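Sunday at the Modham open day

I nearly skipped the Modham open day, but Kiều Quan had a spare ticket and the parking was free, so off we went after lunch. Ticket 133, if you care! The queue for coffee went right out the door, and Hòa Mạch (our guide, very patient) started the tour without us.

My favourite stop was the folding table. I've been folding polos wrong my whole life, apparently – I always start with the sleeves and end up with a lump under the collar. Hòa gets the collar sitting right first, then smooths down the front, and only then worries about the rest.
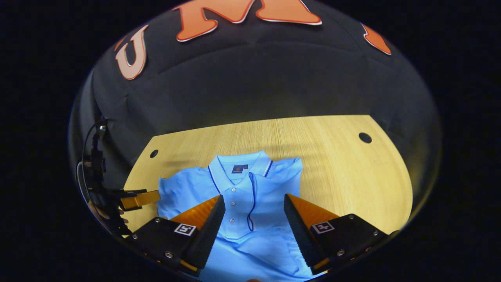

Light blue polo with navy trim on the collar, orange letters on the backdrop behind.

I loved that colour, and the thin stripes on the collar are a nice touch. Kiều wanted one for her dad and asked twice where to buy it. We stayed so long that we missed the Fiturside talk, then shared a very average sausage roll by the gate. Home by 5, and I've since refolded an entire drawer.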